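Office Diary of the Managing Partner
Entry for April 30, 2018

The working day opened at the Dranico premises with a review of the client list. The list stands at 27 active accounts, which is the level set for this quarter, and the firm will accept no further engagements until the Pinheiro assignment has closed. I recorded this decision in the register and informed the front desk, so that callers are given the same answer whoever takes the telephone.

The larger part of the morning was given to the question of fees. The firm has charged by the hour from its founding, and the practice has served well enough for short assignments. It has served poorly for advisory work that runs over several months. Clients in that group tend to ration their calls. They put off a question until it has grown into a problem, and the firm is then asked to repair what a short conversation might have prevented. Seija Hakala, who joined the discussion at my request, holds that the monthly retainer should become the standard form of agreement for all new advisory clients. I am inclined to agree, with reservations that are set down further on.

Her paper on the subject was clear and of suitable length. It proposes a monthly charge of $1,533, payable in advance, with either party free to withdraw at the end of any month. A single consultation would remain available at $268 for owners who do not wish to enter into a longer arrangement. Travel would be billed at cost. The paper leaves open what is to happen when a client makes no use of the service for a month – whether the time is carried forward or lost – and I have asked that this be settled in writing before any agreement is sent out.

My reservations concern the older accounts. Several owners came to this firm when it was very small, on terms that were agreed across a table and confirmed by a short letter. They have kept to those terms without complaint. To present them with a new form of contract in the middle of an assignment would be lawful under the letters as written, but I do not consider it proper. The older accounts will therefore remain on hourly terms until their present work is complete, and the retainer will then be offered to them as a choice. Seija Hakala noted that two systems of billing will burden the bookkeeping for some months. The point is accepted and the burden will be carried.
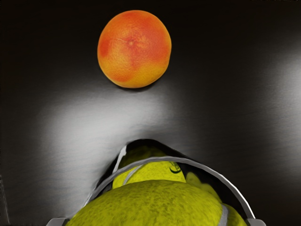
Afternoon: Guta and Skorkora

The proprietors of Guta attended after lunch for the second of their planning sessions. Theirs is a sound small business with a weak description of itself. The present statement of services runs to a full page and begins with the history of the company. A prospective buyer must read to the fourth paragraph to learn what is offered and to whom. I asked each of the proprietors to write one sentence naming the customer, the service and the result, without consulting the other. The sentences did not agree. One described a training company and the other a staffing company.

This was an uncomfortable moment for them, and I allowed it to stand for a time before speaking. The difference explains a good deal that had been put down to poor advertising. The proprietors have been quoting for two kinds of work, with separate price lists, and have been surprised that referrals arrive for the wrong one. They have agreed to examine last year's invoices and report which line of work has paid for the other. I gave no opinion as to which should be kept. I have one, but the invoices ought to be read first.

Skorkora was dealt with by telephone. The owner wishes to open a second office and asked for the firm's support in approaching the bank. I advised that the application be held back until the first office has a manager who can run it in the owner's absence. At present every quotation above a modest sum passes across the owner's own desk, and a second office would double that traffic. The advice was not welcome. It was received politely, and a further call is to be arranged in May.

Matters carried forward

The draft retainer agreement is to be returned to Seija Hakala with my notes on unused time, late payment and the notice period. The wording on confidentiality is satisfactory and should not be altered.

The Pinheiro report lacks its closing section on staffing. I had intended to complete it this evening and wrote only the opening paragraph, which on second reading says very little. It will be started again tomorrow, before the mail is opened.

A letter is owed to the landlord regarding the renewal of the lease. The increase proposed is fair, although the clause on repairs is not, and I shall ask that the earlier wording be restored.

I note for my own guidance that I spoke too long in the Guta session. The exercise with the sentences had made the point, and the remarks I added afterward – on pricing, on the website, on the name of the company – were more than the proprietors could be expected to take in at one sitting. Those subjects will be left for the third session.

Office closed at the usual hour. Correspondence filed, with the exception of the bank statements, which have not yet been checked.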